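# Linen room at Florkona to take donated towels and fleece through January

The linen room at the Florkona community house will accept donated towels, blankets and fleece clothing through the end of January, and will hand out folded sets from the same room four mornings a week. The house has run a smaller collection each winter, but this is the first time sorting, folding and pickup have all been done in one place.

The room is on the ground floor, behind the Sakai Street entrance. It was a storage space for chairs until last fall. The chairs have gone to the upper hall, and the room now has shelves along two walls and a long folding table near the window. A second table, on loan from the Onidum branch library, is used for items that still need to be checked.

Donations can be dropped off from 8 a.m. until noon. Pickup hours are the same, but people collecting sets should use the side door, where there is a ramp and a bench. No appointment is needed and no proof of address is asked for.

## What is being collected

The house is asking for bath towels, hand towels, flat and fitted sheets, light blankets, and fleece tops and jackets in adult and children's sizes. Items can be old and faded. Small snags and a frayed hem are fine. Holes larger than a coin, heavy stains and anything that smells of mildew or fuel will be turned away at the door.

Pillows, comforters and mattress pads will not be taken this winter. They fill the shelves too fast, and the washers in the building are too small for them. The house suggests calling the Ridov thrift store, which has a bulk bin in its parking lot and takes pillows still in their wrapping.

Donors are asked to wash and fully dry everything before bringing it in. Bags should be left open at the top. Last winter several sealed bags sat over a long weekend and the contents had to be washed again, some of them twice.

## How items are folded

Most of the work in the room is folding. Thin cotton goes flat on the shelf in the usual way, but thick cloth is stored upright. A towel or fleece is folded lengthwise, then folded again until it will stand on its own edge, and placed in the row with the rounded side up. The method lets people see each color and pull one piece without knocking over a pile.

The sheets are kept apart from the towels, on the lower shelves, in pillowcases that match. Sets that have lost their pillowcase are tied with a strip of cotton cut from worn-out sheets.

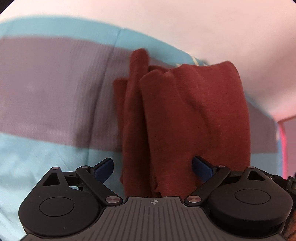 *Dark red cloth folded into a tall bundle, with light blue fabric behind it.*

A written guide to the folds hangs by the light switch. It covers five kinds of items and has been rewritten once already, after the first version left people unsure what to do with hooded towels. Those are now folded with the hood tucked inside and shelved with the children's sizes.

Fleece has been the hardest to keep in order. Jackets with zippers will not stand, and they lean on whatever is next to them. For now they are laid in shallow bins under the window, zippers closed, sleeves crossed at the back. Pullovers without zippers are treated like towels and go in the rows.

## What is in a set

A standard set is two bath towels, one hand towel, a sheet and a blanket. Families can ask for a children's set as well, which adds a hooded towel and a fleece top when there is one in the right size. The house had 40 standard sets ready when the room opened and plans to make up 10 more each week for as long as donations allow.

Colors are matched where possible, but people are free to swap a piece at the table before they leave. Dark towels have gone first so far. White ones are slower to move, and the house has a full shelf of them.

Anyone who only needs one or two things does not have to take a full set. Loose towels are kept in a row at the end of the folding table, next to the sign-out sheet. The sheet asks for the number of items and nothing else.

## Washing and repairs

The building has two washers and two dryers in the basement. They are used only for items that come in clean but have picked up dust or lint on the way, and for the cloths used to wipe down the shelves. Donors who have no washer at home can ask at the front desk for a laundry voucher. The house has 13 of them left, each good for one wash and one dry at the laundromat on the corner.

A mending table will be set out on the last morning of each week. Torn hems, loose binding and missing hanging loops can be fixed there. Visitors may also bring their own towels or blankets for repair while they wait, up to two pieces at a time. Thread is supplied. People with strong preferences about color should bring their own spool, as the house has mostly gray, white and navy.

Pieces that are too worn to mend are cut down for cleaning rags. These are bundled by weight and offered to the bike repair shop and the two schools nearby. Nylon and coated fabrics cannot be used this way and are not wanted.

## Parking and access

The short row of parking spaces in front of the entrance is kept for drop-off in the morning, with a 10-minute limit. Longer parking is available behind the building, reached from the alley. The alley is narrow, and vans should come in from the north end. Snow is cleared from the side door first, then the ramp, then the front steps, so on mornings after a storm the side door will be the easier way in for everyone.

People coming by bus should get off at the Sakai Street stop, one block east. Small carts can be borrowed from the front desk for carrying bags between the stop and the door.

## After January

No decision has been made on whether the room will stay open into spring. The library has asked for its table back in February, and the shelves on the window side are also wanted for the seed exchange, which needs them before planting season. The house says the folding table could move to the upper hall if the collection continues, though there is no elevator and the bags would have to be carried up.

Sheets and towels left over at closing will be split between the Ridov store and the winter shelter's own linen closet. Fleece clothing will be boxed by size and kept in the basement for next year.

Questions about larger donations, such as those from hotels or gyms, should go to the front desk before anything is brought over. Loads of more than four bags need to be arranged ahead of time so that the checking table can be cleared.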